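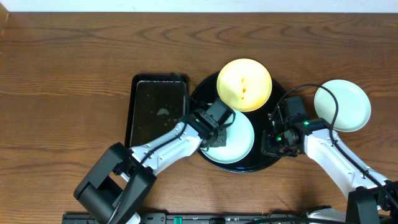
The dish-clearing station at Lestham, with both arms over the round tray.

Most published gripper comparisons are run on blocks, cans and screws. The parts are rigid, the dimensions are known, and a grasp either holds or drops. Lestham's test group spent August on a less cooperative set of objects: plates, trays, a baking pan and a kitchen sponge. The question was a narrow one. Given the same pair of arms and the same controller, how much does the choice of finger change the outcome of a dish-handling task?

Thijs Verbruggen, who runs the bench, limited the trial to two finger designs. The first is the Postma, a stiff parallel finger with a flat inner face. The second is the Selus, which has a compliant pad bonded to a thinner core. Both bolt to the same wrist flange and both were driven by a Drunby controller with identical current limits. Finger swaps took 16 minutes per arm, including rehoming.

Plates were the first problem. A plate lying flat offers very little to hold. The rim of a dinner plate stands only a short way off the surface, and a parallel finger has to get its lower jaw under that rim without pushing the whole plate across the table. When two plates share a tray, a push on one moves the other. The operators settled on a two-arm method. One arm steadies the tray or the opposite rim, and the other slides in low and closes.

The Postma finger did well at this. Its tip is stiff enough to hold its height while it slides, and the operators could rely on the tip being where the controller reported it. The Selus tip flexed upward on contact with the tabletop and sometimes rode over the rim. Verbruggen's group logged 500 plate grasps per design. The Postma missed 16 and the Selus missed 67, nearly all of them on the first approach.

"On plates you want to know where your fingertip is," Verbruggen said. "Once it bends, the encoder is telling you about the motor and nothing about the tip."

The sponge reversed part of that result. A sponge has no fixed shape, and a gripper that closes on the middle of it will fold it. The position of the fold depends on where the fingers land and how far they close, and it decides which face is presented to the dish. Pinched low, the two halves spread apart above the grip.

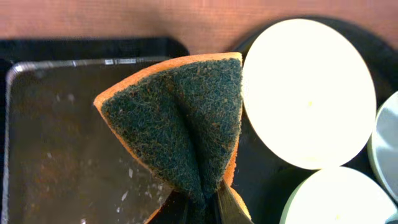 Photo: Lestham test bench, wrist camera

With the stiff finger, contact is concentrated along a short line and the foam is compressed hard at that point. The hold is secure under a straight pull. Under a sideways wiping load, the sponge tends to pivot about the pinch, and the operator has to stop and square it up again. The compliant pad spreads the load over a larger area. Rotation under the same wiping stroke was lower with the Selus in every session, although the group has not yet published an angle measurement.

Liesbeth Verschueren handles the controller side. Her concern was closing force. The Drunby unit limits motor current, and current is only an indirect measure of what the fingers are doing. A sponge and a plate rim can produce similar current traces for the first part of a close. The plate trace then rises sharply and the sponge trace keeps climbing at a shallow slope. Verschueren set a threshold on the slope and left the absolute value as a backup limit. The change removed most of the overclosing on foam without weakening the plate grasp.

She also moved the wrist cameras. In the original mount the view was centered ahead of the fingers, and the contact point sat below the image. The revised mount tilts the camera back so that the fingertips appear at the bottom of the picture. That costs some view of the workspace. A large object in the grip also blocks much of what remains, and a bright dish next to dark metal can push the exposure in either direction. Verschueren locked exposure after the first week and accepted some clipping on the lighter plates.

Cable routing took longer than expected – the wrist cable needs slack for full rotation, and a slack loop can touch a plate when the arm is low. A shorter loop cleared the table but pulled at the connector near the end of travel. The group kept the longer loop.

Across both finger designs and all objects, the log holds 1425 attempts. Verbruggen reads the numbers as a case for mixed fingers: Postma on one arm and Selus on the other, with the sponge always assigned to the compliant side. Verschueren is less sure. Her slope threshold was tuned on matched pairs, and a mixed setup would need separate values for each arm. The mixed configuration is next on the bench, and the baking pan, which was only handled in the last few sessions, will get a full run of its own.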